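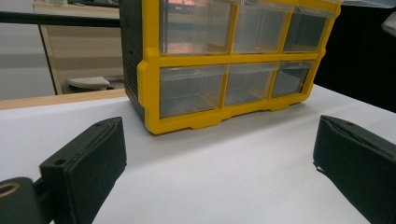

The town library in Surnville is open for four hours on a weekday now, and from October to March most of those hours are dark. I use it a good deal. I also use the repair evening that meets in the side room, and the two together have persuaded me that we have got the idea of spare parts badly wrong in this country.

My kettle failed in December. The fault was a small plastic catch on the lid, the sort of thing that would fit on a fingernail. I wrote to the maker and was told that the catch was not sold separately. The lid was not sold separately either. I could have a new kettle at a discount. I had a working heating element, a sound flex and a good steel body, and the advice was to throw all of it away.

People my age tend to say that things used to be made better. I am not sure that is true. My parents' washing machine broke down constantly. The difference was that a shop in Zerau kept belts, seals and brushes for it, and a man behind the counter could find the right one while you waited. When that shop closed, the machines had not become any worse. The parts had simply stopped being near anybody.

A duty to supply parts sounds dull, and I suspect this is why so little is said about it. Arguments about repair usually turn to skill, and we are told that the young cannot use a screwdriver. In my experience they can learn in an evening. What they cannot do is make a hinge pin out of nothing.
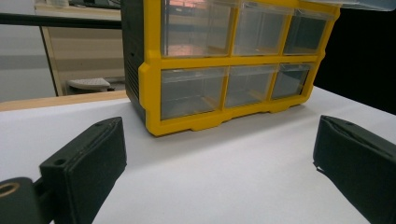 Small drawers of the kind used for sorting parts.

I would like to see three changes. Any household appliance sold new should have its common parts on sale for at least 7 years after the last one leaves the shop. The price of those parts should be printed with the price of the appliance, so that buyers can compare. And fixings should be standard wherever there is no good reason for them to be otherwise. I once took apart a toaster held together by screws of four different heads, and I could see no purpose in it except to keep me out.

The usual objection is cost. Storage has to be paid for, and a firm that must keep parts will charge more for its goods. I accept that. I paid 63 pounds for the kettle, and I would have paid a little more to know that a catch could be had. A cheap thing bought twice is not cheap, and the second one has to be carried home as well.

A stronger objection is that most people will not bother. They will buy the new model whatever the law says. 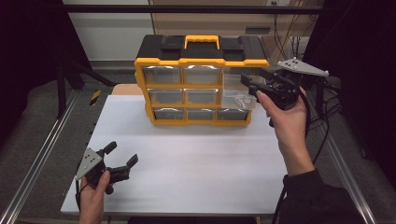

Dörte Stüber thinks I am too hopeful on this point, and told me that a right to parts is no use to a person who works late and has no bench, no tools and nobody to ask. She would put the money into paid repairers first and let the parts follow.

She may be right about the order. A repairer with no parts is stuck as well, though, and the one in Montes gave up for exactly that reason. I would do both, and start with the parts only because a rule is quicker to pass than a trade is to rebuild.

The kettle still works if I hold the lid down with a spoon.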